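Subject: Re: [velomden-users] Timing drift when beat-slicing long loops

> I've been cutting up old funk breaks in Velomden for a live set and I keep hitting the same thing. A two-bar loop is fine. If I stretch it to match the project tempo and let it run for 12 bars or more, the snare ends up late against the click. It's not much, but I can hear it on headphones. The source is a vinyl rip from a drummer who was not playing to a click. I have tried all three stretch modes.
>
> Is this a bug, or am I setting the markers wrong? I'm on the August build.

I don't think it's a bug. I had the same trouble on the Bavodside tape last year and spent most of a Monday on it before I worked out what was going on.

When you drop a file in, Velomden guesses one tempo for the whole thing and puts the slice markers on a straight grid. With a live drummer, that grid is only right at the start. After that each hit is a little early or late, and if your loop end point is even slightly past the real downbeat, the extra bit gets added every time the loop comes around. Your two-bar loop has the same error in it. You just don't hear it until it has repeated a few times.

What I do now:

1. Turn off auto-grid before importing. It's in the import dialog, under Tempo.
2. Zoom in and set the first marker at the front edge of the kick, before the peak.
3. Set the loop end the same way, on the kick that starts the next bar. Play past it so you are sure you have the right one.
4. Type in the bar count by hand and let the program work out the tempo from that.
5. Only then add the inside markers.

For the inside markers I don't correct every hit. If you pull each hi-hat to the grid, the break loses the feel you picked it for. I fix the snares on two and four and leave the rest alone.

Check the pre-roll setting too. Mine was at 50 ms from an older project, and it was pushing every slice back by that amount. It gets saved with the project, so a fresh template won't show it but your old one might.

On the stretch modes, I'd use Slice for drums and leave the other two for vocals and pads. If the source tempo is more than 13 percent off from your set, I'd pitch the sample instead of stretching it. The gaps between slices start to sound chopped past that point.

For the live set, render the loops down once they are lined up. I had over 600 slices loaded in one session and the laptop could not keep up when I brought in a second deck. Rendered files also open fine in Illus if you ever need to move the set to another machine.

If it still drifts after you reset the end point, send the project file off-list along with a short piece of the rip and I'll take a look. Please trim it first, the list server rejects big attachments.

Does anyone know if the Luo plugin reads Velomden markers yet? I tried it a couple of versions ago and it dropped everything after the first bar.
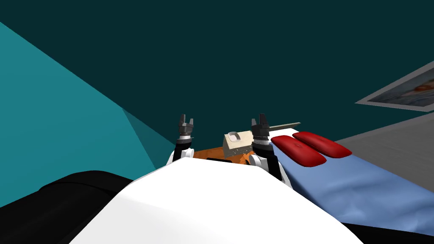 Render: white robot body with its two arms reaching forward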